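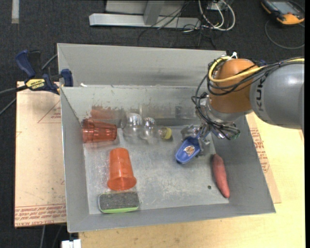 *Our pick bin with the arm holding the blue scoop. Two tumblers, a bottle and the green-edged eraser or brush still on the floor of it.*

## What should I budget for besides the arm? (bin picking, small shop)

Posted 22nd April in **Buying & Planning**

Hi all, first post after a long time of reading. I run the fulfillment side of a small outfit in Dritthorpe. We pack mixed household and toy orders, and I've been given the job of writing up a budget for a second picking cell. The one in the picture was set up before I took over, so I know what it does but I have no idea what it cost all in, and the old paperwork is a mess (half of it is one line that just says "misc").

What I've got so far is a quote for a used arm from Cornix, and a separate line for a gripper. My boss looked at the two numbers, added them together and said great, that's the budget. I'm pretty sure that's not the budget! I've penciled in another $3,000 for "everything else" and I have a bad feeling about it.

Stuff we'd be picking is all over the place. Plastic cups, clear bottles with caps, soft things, hard things, oddly shaped toy food. Nothing heavy. The clear stuff worries me the most.

So my questions are:

- Is $3,000 silly for cables, mounting, bin, table, camera and so on?
- Do I need the fancy gripper or can I start with a plain two-finger one?
- Is there anything you forgot the first time and had to go back and beg for?

I have to hand this in before the end of April. Thanks in advance, and sorry if this has been asked before – I searched and mostly found people talking about welding.

---

### Reply 1 (marked as helpful, 12 votes)

Your boss's number is the price of a very expensive coat rack, so good on you for asking.

We did ours two years ago and I still have the spreadsheet. The lines that hurt were the ones I hadn't made a line for. Some of them, in no special order:

- **Cable management.** You've got a yellow cable and a bundle of black ones looping over the joint there, same as ours. Ours wore through a jacket where it bent. Get a proper dress pack or at least price spare cables. We spent $812 on replacements and sleeves in the first year and I had budgeted zero.
- **Bin.** Metal is tough but it shines. Our depth camera hated the reflections off the walls, and yes, clear bottles made it worse. We ended up trying a matte liner. Price a couple of bin types and get samples before you commit.
- **Something solid under it.** I see a bar clamp on the corner of your bin, and clamps are fine for trying things out. For a cell that runs all day I'd want the bin located with pins or a bolted fixture. Ask a local welding shop (ha) for a quote.
- **Safety.** Risk assessment, scanner or fencing, somebody's time to sign it off. This alone can blow past your $3,000. Please don't let anyone cut this line.
- **Spare fingers.** They get bent. Buy an extra set with the gripper, the shipping on a second order is annoying.
- **Your own hours.** Put them in. I didn't, and then I looked slow all summer.

On the gripper, I'd start with plain fingers and put your real products in the bin for a week. Write down what it drops. If the list is all one kind of thing you'll know what to shop for, and you'll have a much easier time getting the money approved.

With a used arm, also ask what controller comes with it, how many hours are on it, and whether the software license transfers. The last one got us. I'd ask for all of it in writing before you pay a deposit.

So no, $3,000 isn't enough if safety is inside it. As a line for cables, fixture and bits only, it might do.

---

### Reply 2 (3 votes)

Agree with most of the above. I'll add that we went with a Radu camera mount and a Foltia suction tool as a second tool, and I'd do the suction again but I'd skip the tool changer. We swap it by hand between shifts and it's fine. Suction won't love open cups lying on their sides, though, so hang on to the fingers.

Also put shipping on its own line. A used arm comes on a pallet and you need a way to get it off the truck. We rented a forklift in a panic.

Oh, and training! If you're the only one who can jog it out of a jam you will never take a vacation.

---

### Reply 3 (0 votes)

just lease it

---

### Comment from the original poster

Wow, thank you, especially for the spreadsheet lines. I've pulled safety out as a separate section and I'm getting a quote on that this week. Emailed Cornix about the license and the hours too, no answer yet.

Reply 3, I did ask about leasing and my boss made a face, but I'll put it in as an option anyway. Does anyone know if the lease people cover the gripper, or is it only the arm?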